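How Does Telly Get Into Your House?

Have you ever settled down on the sofa, pressed a button and wondered where on earth the cartoon was before it landed on your screen? It's a very good question, and the answer takes us quite a long way up, so get comfy!

Let's pretend there is a children's channel called Jorkuden, which makes its programmes in a town called Brultgate. The people there finish a cartoon, and now they want it to reach lots and lots of homes, some in cities and some at the end of very bumpy lanes.

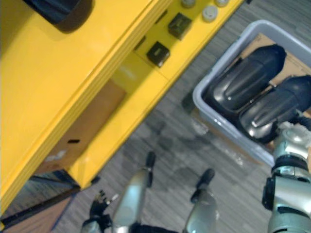 Step one: up it goes

First the cartoon is turned into a long, long string of numbers. A very big dish on the ground then sends those numbers up into space as radio waves. You can't see radio waves or hear them, but they are whizzing past you even now (they don't mind a bit).

Step two: the satellite

High above the Equator there is a satellite. It goes round at just the same speed as the Earth turns, so from your garden it would always seem to sit in one spot. It catches the waves, makes them stronger and sends them back down again over a huge area, perhaps several countries at once.

A boy called Kidus Kassa wrote to ask us whether the satellite gets tired. What a kind thought, Kidus! It has big panels that make electricity from sunlight, and batteries for when it passes into the Earth's shadow.

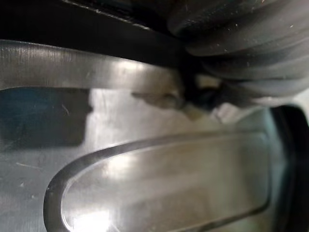 Step three: down to your dish

The dish on the wall is curved like a shallow bowl, so that the waves bounce off it and meet at the little arm in front. A cable carries them indoors to a box, and the box turns all those numbers back into pictures and sound. If your box has 408 channels, it picks out just the one you asked for and leaves the others alone.

Why does the picture go funny in a storm?

Heavy rain soaks up some of the waves on their way down, so the box misses a few numbers and the picture breaks into squares. When the rain moves on, your cartoon should come back.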